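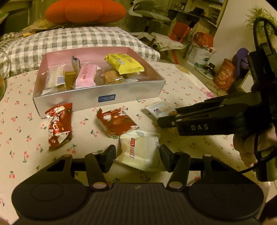 Milan Meijer wrote back that the best-before dates in this set "can't be worth much if people typed them in from the cupboard," and I mostly agree with him. Read the rest with that in mind.

Noltik Pantry Dates
README, 3 min read

What it is

A table of 1,875 packaged foods found in kitchens in Grandville, with the printed date, the type of food, and whether the household said it would still eat it. People filled in the form themselves during June. The file is noltik_dates.csv, one row per package.

What people claim it shows

The usual story is that date labels make us throw out good food. Maybe they do. I went in expecting to back that up and I don't think this table can. It records what people said they would do, and people filling in a form about waste like to sound careful. We never looked in anyone's trash.

Known problems

Over 600 rows have a month and year but no day. An early version filled in the first of the month, and the Stendura summary was built on that version. If your numbers match theirs, check which file you have.

"Use by" and "best before" were one box on the form. They mean different things, and you can't separate them now.

Imported snacks are a mess. Some print the day it was made and leave you to add the shelf life, so a few rows look years out of date when they may be fine. I flagged the ones I noticed in date_type. I doubt I noticed them all.

Van der Linden asked for a "freshness score." There was one. It was the date gap divided by a number somebody liked, and I took it out.

Columns

item_type, printed_date, date_type, opened (y/n), would_eat (y/n/unsure), note

Blank means blank. Please don't read it as no.

Use

Fine for teaching people to clean dates. I wouldn't set a policy by it.

Last edited February 9, 2019

5 comments | 3 shares

Contact | Copyright Noltik | Back to top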